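Ticket: Shared calendar shows December bookings one day early
Status: Resolved
Opened: 27/07/2026
Product: Skilix Scheduler, with the Harju calendar add-on
Site: Clommont office

Hello, and thank you in advance to whoever picks this one up. I know calendar tickets are nobody's favorite, so I've tried to put down everything I can think of, and probably a few things you don't need.

We use Skilix for all of our room and bench bookings at Clommont, and it has been lovely to us for the most part. 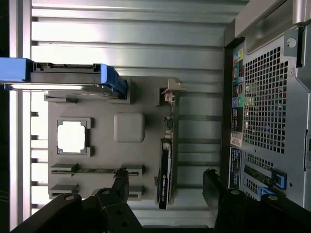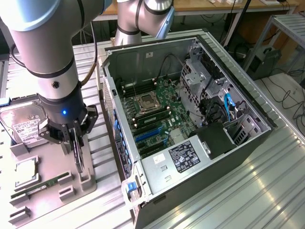 The trouble is with all-day bookings in December. When I make one in Skilix, it looks perfectly fine there. When the same booking comes through to the shared calendar, it lands one day early. Bookings with a start and end time are all right, and so are all-day bookings in the summer months. I only spotted it because I was getting the holiday closing dates in early this year (I like to have them done before the fall rush), and the closing notice had moved itself back a day.

What I've tried so far:

Signed out of both and back in. No change.

Removed the Harju add-on and put it back. The bookings disappeared and then came back on the same wrong days, which was a bit of a heart-stopping moment, but no harm done.

Made a brand-new all-day booking in December from a different computer. Also one day early.

Checked the time zone in my own profile. It is correct, and so is the one on the computer.

Reply from support

Thank you for such a thorough write-up, it saved us a good deal of back and forth. Would you mind looking at one more place? Under Site Settings there is a second time zone, separate from the one in your profile, and the add-on reads that one for all-day items. Could you let us know what it says, and whether "Adjust for daylight saving" is checked?

Update from me

Well, I had no idea that page existed! The site time zone is set to the one for our Gendow office, and the daylight saving box is not checked. I believe the whole account was first set up from Gendow before Clommont had its own login, so that may be where it came from. I haven't touched anything yet, as I didn't want to upset their bookings.

Reply from support

You were right to wait. Gendow now has its own site record, so changing yours won't move anything of theirs. Please do the following:

1. Set the Clommont site time zone to match your profile.
2. Check the daylight saving box and save.
3. In the add-on, choose "Rebuild calendar" and leave the page open until it finishes.

The rebuild matters, as old entries keep their old dates until it has been run.

Update from me

All done, and I'm very happy to say it worked. The rebuild took 12 minutes – I made tea and left it alone. The December closing days are now where they belong, and I made 2 new all-day bookings as a test and both came through on the right date. The summer ones haven't budged either.

One small suggestion, if there's a place to pass these along: it would be a real kindness if the profile page mentioned that there is a site time zone as well. I looked at my own setting at least 4 times and felt quite sure of myself.

Please go ahead and close this, and thank you again for being so patient with me.

Closed by support. Cause: wrong site time zone carried over from original account setup. Suggestion about the profile page passed to the product team.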